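Project report: what should the department buy for a second picking station?

Sointu Nurmi and Shewit Tefera
Supervised project, Eskola campus workshop

1. What we were asked to do

The department has one bin picking station and wants another. Our brief was to compare two quotes, one from Claltivon and one from Grirumach, and say which gave better value. We started by doing exactly that and got stuck, mostly on the word "value". Both suppliers sent smart brochures. Both were much vaguer about what happens after delivery.

So the question changed a bit as we went along. We still compare the quotes in section 3, but we spent more time on what the existing station costs to keep going and on whether a second arm is what the students here are short of. We came to think the department had skipped that step.

2. The station we already have

The present station is an arm with a two-finger gripper working over grey metal bins, clamped in place on a wooden table. The objects are household things and toys. Most of them came from charity shops and people's kitchens, and replacing one costs next to nothing. The expensive parts are elsewhere.

We kept a log for 7 weeks during the autumn. Anyone who used the station wrote down when they started, when they stopped and why. The last column turned out to be the useful one. Sessions ended early 16 times, and on only 3 of those occasions was the arm itself at fault. The rest were put down to gripper fingers needing adjustment, a loose connector, a bin that had shifted, or the person who knew the software having gone home.

We should be fair about this log. People forgot to fill it in, especially in the evenings, and a student who is fed up will write "robot broken" when the robot is fine. We checked the entries against the error messages where we could. Even so, we would not build a budget on it alone.

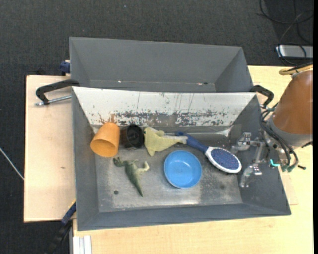
Does the second station need new bins as well?

Only if the old spares turn out to be unusable. Both quotes list bins as an extra, and neither says what is wrong with using plain metal ones. We suggest asking the workshop first and taking bins off the order until there is an answer.

Wear is worth a line in the budget all the same. Paint has chipped along the lower part of the front bin's white wall, with dark material showing through, and the metal floor is scuffed. It does no harm to the picking that we know of, but several of our tests used a camera program that had been set up with clean surfaces, and we would like to know whether the marks matter before anyone pays for a fresh set. Neither supplier could tell us.

3. The quotes

Claltivon is the cheaper of the two on the first page. It leaves out the gripper, the mounting plate and the training day, all of which appear under "recommended items" at the back. Once these are added the gap nearly closes.

Grirumach includes the gripper and then charges a yearly fee of 3034 euros for Zivbridge, the software that links arm and camera. We asked whether the arm would run without it. The reply was that Zivbridge "unlocks the full experience" - we took that as a no, and asked again. In December we were still waiting.

Neither quote covers spare fingers, cables or a safety check after installation. Delivery dates were given as "typical".

4. What we recommend

We do not recommend either quote in its present form. Before ordering, the department should get a written answer about the Zivbridge fee and ask Claltivon for one price with everything in it. It should also find out who will look after the station. At present that is one technician, part time, and doubling the equipment would double the queue at her door.

In the meantime a small order would help more people sooner: spare gripper fingers, spare cables, better clamps for the bins and paid hours for a student assistant in the evenings. If the log is kept again next term and the station is still full with those things in place, the case for a second arm will be much stronger than it is now.

Shewit would have gone further and dropped the second station altogether. Sointu thinks that is too harsh on 7 weeks of patchy notes. We have left the disagreement in.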